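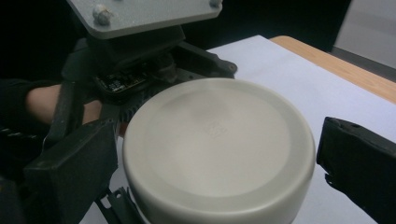 Slide 1. Off-white, round, flat on top, soft at the edges.

Good afternoon, everybody, and thank you for coming back after lunch, I know the hall is warm and the chairs are kinder than they were this morning. My name is Waraporn Rojanasak and I've been asked to talk about small round things. Tubs, pots, lids, canisters, the sort of plain cylinder you have up on the screen while I find my glasses. (Let them look at it. Don't rush.)

I want to start with the top face, as it's the part we all forget. Look how the light sits on it, brighter along the near rim and then dimmer as it goes back. A matte surface does that very nicely. You get a soft band of light and no hard glare, and your eye goes straight to the edge, where the top rolls over into the side. I do love a rounded edge! I have spent more of my working life on that little curve than I care to tell my mother.

Ask: who has something round in their bag? Hand cream, mints, lip balm, anything. Get it out and run a thumb round the rim. Wait for the rustling to stop.

Now, near the middle of the top there's a small faint mark. I can't read it, and I don't suppose you can from the back row either. It might be a logo, it might be moulded lettering, it might only be a scuff. I'd like you to hold on to that, because marks are the second half of this talk.

Story: the Odura pots. When I was at Urnent we made a pot for a firm called Porneck, who wanted their name on the lid but wanted it quiet. Quiet was their word. We raised the letters by so little that when the first 300 came in, Mizanur Hettiarachchi carried one round the office asking people what it said, and he got 3 different answers, one of which was "is it a duck?" We did them again in July with the letters a touch taller. Porneck were very good about it and sent biscuits.

(If short of time, leave out the biscuits and go to Slide 2.)

What I took from that is to try a mark with your finger as well as your eye. Shut your eyes, find the letters, then go and stand by a window and see what the daylight does. Then try it under the kitchen light at home, the one over the cooker. A pale colour is the hardest of the lot, so give yourself longer with cream and off-white than you would with navy blue.

Slide 2. The Jitpraphai tin. Pass the real one round, start on the left, and PLEASE remember to get it back this time.

This belonged to my aunt and it lived on her sewing shelf with buttons in it. The lid has been opened so often that the lettering has gone soft, and I find I like it better for that, though I wouldn't say so to a client. Feel the side wall, how it drops straight down. Your hand knows where to go.

Slide 3. Sizes. Explain that 44 millimetres across was where we settled for the small Odura pot, after a lot of drawing. Mizanur has the drawings at the back if anyone would like a look at tea. He'll pretend to be busy, but do ask him.

Questions, then tea. Thank Mizanur for the slides. Tin!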